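Dremness gripper trials: progress report to Sturno
Period covered: March to May
Prepared by Setsuko Hayashi, with test notes from Pentti Sjöberg

1. Where we are

The first stage of the work is finished and the second is under way. The aim of the project, as agreed in the grant letter, is to compare finger pads for two-finger grippers on small household objects, and to recommend one pairing for the Nurmi arm before the end of the grant. We have settled the object list and the scoring sheet. The pad comparison is partly done.

2. Work done in this period

We tested 5 pad materials on the bench. Two were dropped early. The foam pad tore at the corners and the plain rubber one left marks on paper and light fabric. The remaining 3 have gone forward to the hand-held trials.

In the hand-held trials a person carries the gripper and closes it by hand, with the camera mounted on the same tool. This is slower to set up than we had allowed for, but it lets us work on ordinary tables in ordinary rooms without moving the arm. Each pad pairing gets 40 attempts per task. An attempt is scored as held, slipped or missed, and the operator writes down anything odd.

Pentti has also moved the camera recordings over to the Flomix controller, so that finger position and video now share one clock. Before this change the two drifted apart on long recordings and had to be lined up by hand.

3. Findings so far

Pens are harder than we expected. Smooth round barrels turn in the fingers when they are picked up away from the middle, and the tip then swings away from the holder. A textured pad on both sides reduces this. Mixed pairings, with a different texture on each finger, are still being scored and I would rather not give a result until all the attempts are in.

Soft items such as crochet work are easy to hold but hard to let go of cleanly, as loops of yarn catch on the coarser pads. Clear wrapping is a separate problem. The pads grip it well enough, but operators often misjudge where its edge is from the video alone.

Patterned tablecloths have made no difference to the operators. They may matter later for the vision work, so we are keeping both plain and patterned cloths in the set.

4. Problems and delays

We lost 2 weeks waiting for replacement finger brackets. The first batch had the screw holes in the wrong place. The supplier replaced them without charge, and the budget is not affected.

5. Next period

We will finish the mixed pairings, repeat the pen tasks with a second operator, and fit the best pairing to the Nurmi arm. Pentti will write up the pad wear measurements separately. We are not asking for any change to the end date.

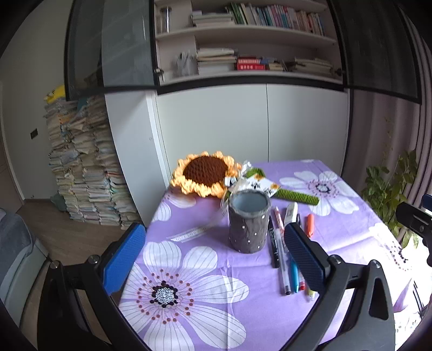
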